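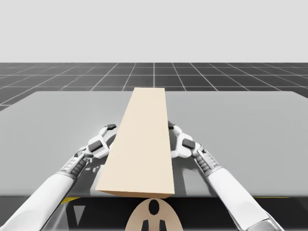

Two-arm teleop in sim – is anyone getting usable demos out of this?

Home | Forums | Teaching by Demonstration | New Posts | Log In
Posted Aug 5, 2022 by bividden_bench

I've been driving the two arms in the simulator from a pair of hand controllers for our block task. Long beige block on a gray table, one gripper on each side, squeeze, lift, set down. My boss at Bividden saw a vendor talk and now wants 2059 demonstrations before we touch the hardware. I've got 42 I would show another human being.

My problem is the moment right before contact. Both grippers open, one pad on either side of the block, and I can't tell from the head view which hand is closer. On screen they look level. Then I close and one side gets there first and shoves the block into the other. Do people really train on this stuff? I'm not convinced the sim is saving us anything.

torque_ripple wrote:
Your left gripper looks a little closer to the block than the right in that view, for what it's worth. But the distances are tiny and you're looking down the length of the thing. I wouldn't trust my eyes there either. Add a second view from the side and half your complaint goes away.

bividden_bench wrote:
If I add a side view for me and the policy only gets the head view, then I'm showing it decisions it has no way of making. I thought that was supposed to be bad.

torque_ripple wrote:
It can be. The policy also gets joint positions though, and those tell it more than you'd think. Try it before you rule it out.

H. Fuchs wrote:
I disagree with torque_ripple on this one. We did exactly that at Sabbagh, side view for the operator and head view only for training. The demos were beautiful. The trained policy hovered beside the block forever like it was waiting for permission. We threw the batch out and started over with the operators looking at the same picture the policy got. Slower and uglier demos, better result.

And 2059 is a silly number. Where did it come from?

bividden_bench wrote:
A slide.

mudlark88 wrote:
Why is anyone using controllers for this? Kinesthetic. Grab the real arms by the wrists and walk them in. You feel the contact. I've taught a side squeeze in 5 tries that way.

H. Fuchs wrote:
With two arms? By yourself? You need both hands to move one of ours smoothly, and the recording is full of you leaning across the table. Fine for one arm and a peg. I wouldn't do it for a bimanual lift.

mudlark88 wrote:
Two people, one per arm. We count out loud.

H. Fuchs wrote:
So now your training data depends on how well two people count.

mudlark88 wrote:
Works at our place. *shrug*

kettle_logic wrote:
Question for the OP: where on the block are you gripping? From the picture you're well toward the near end, maybe a third of the way up. If it has even density, that far end is going to droop the second you lift, and then you're fighting rotation with two small fingertip pads. I'd quit worrying about who touches first and move both hands forward.

bividden_bench wrote:
I grip there because going farther out puts the forearms over everything and I lose sight of the pads. But yes, it droops. I've been calling those failures "bad closes" and I should go back and check how many were droops.

torque_ripple wrote:
Please do. Also check your friction setting. The Delteck example config comes with fingertip friction cranked way up and people brag about success rates they'd never see on a real table.

kettle_logic wrote:
Seconded. Anyone who quotes me a sim success rate without the friction number gets ignored.

rarex_user_dan wrote:
We have the Rarex gloves and the closing problem is much better than with controllers, you just pinch. Might be worth asking for a loaner.

H. Fuchs wrote:
Better in what way? Do the trained policies do better, or does it feel nicer to the person wearing them? I have asked this in three threads.

rarex_user_dan wrote:
Feels nicer. We haven't trained on it yet.

bividden_bench wrote:
OK, went through the recordings. Of my throwaways from this morning, 8 were droops and the rest were one hand arriving early. Moving the grip forward tomorrow, keeping the head view only, and turning friction down. I'll post numbers, good or bad. Still think we should have started on the real arms.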